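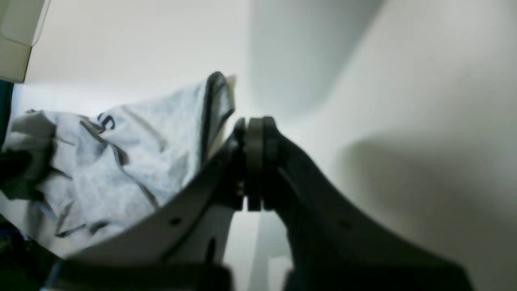

Jevar: learning to fold from wrist views
Gallery, posted Jul 6, 2023

Jevar is our study of how two-armed robots handle soft things, mostly T-shirts. We recorded 541 folding runs driven by a person and trained one policy, Zustent, on 459 of them. The rest were held back for testing. Zustent gets the wrist cameras and one wider view, and no model of the cloth.

Reaching for the cloth
The fingers stay wide open on the way down. Early versions closed too soon and pinched only the top layer — a mistake the wide view almost never catches. The darker trim on this gray garment gives the wrist camera a clear line to work from, and a flap that is already folded over makes the choice of layer harder. 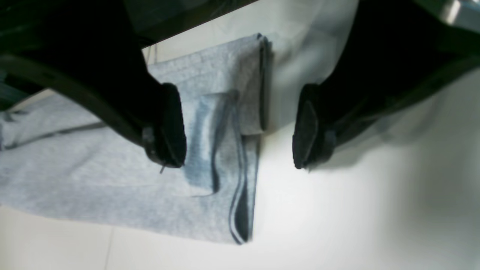

Two-handed hold
One gripper has the shirt near the upper sleeve and the other has the corner at the hem, with the top side pulled taut between them. We score this hold separately from the finished fold. Over 20 training runs were thrown out and recorded again after we changed how it was scored.
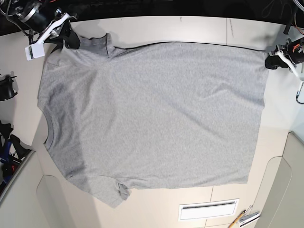 The wrinkles across the body are left alone at this stage. Smoothing is a separate skill in Zustent, and calling it too early cost 13 test runs their grip on the hem. The next round, planned for January, adds long sleeves and a second table height.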